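We use cookies to remember your settings. Accept | Manage

I've been writing my newsletter in Drisia for a month now, and I'm rather smitten! The outline pane is the best bit (drag a heading and everything under it moves too), and it saves as you type.

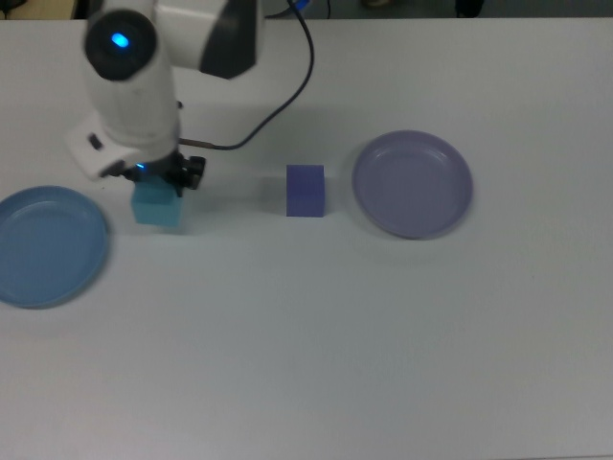 Search is quick as well, even in my 200-page recipe file, though it does ignore footnotes, which drove me up the wall.
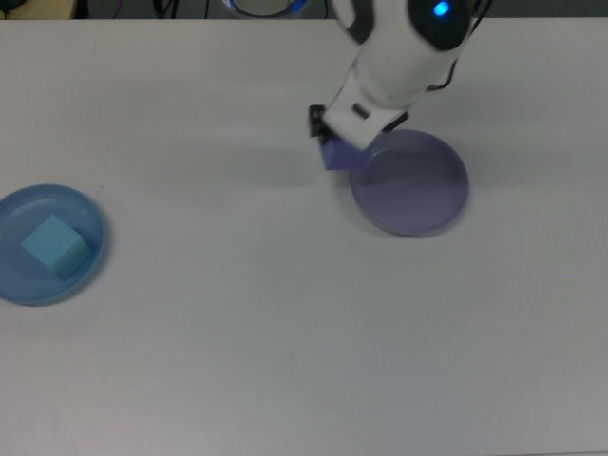 Price and support

It's £60 for 4 computers. Imogen Fairclough on the help desk sorted my missing fonts before lunch.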